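Lark's Head Knot 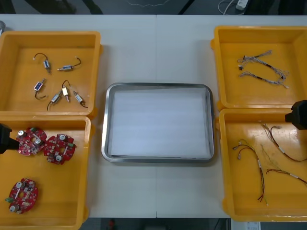
The lark's head is the knot that gets your cord onto whatever it's going to hang from, whether that's a ring, a dowel or another bit of cord. I've also seen it called the cow hitch, mostly by people who learnt their knots on boats. It was the first one I ever tied and I still use it on nearly everything!

How it's tied

Fold the cord in half, put the loop behind the ring, then bring both ends over the front and down through the loop. Pull it snug. You should get a neat little bar across the front with two strands hanging below. For the reverse version, start with the loop in front, and the bar ends up hidden at the back (I like this one for keyrings).

Cord and length

For a plain bracelet I cut mine at 30 inches, which leaves plenty for the ends. Waxed cotton grips well. Satin cord slips, so give it an extra tug – or go for something rougher.

Variations

The vertical lark's head is worked down the side of a carrying cord, one half over and one half under, and makes a lovely ridged edge for anklets and chokers. Leave a gap between knots and you get picots, those small loops along the side. I usually do seven to a side on a narrow band.

See also: square knot, half hitch, picot edging

Last edited Oct 22, 2026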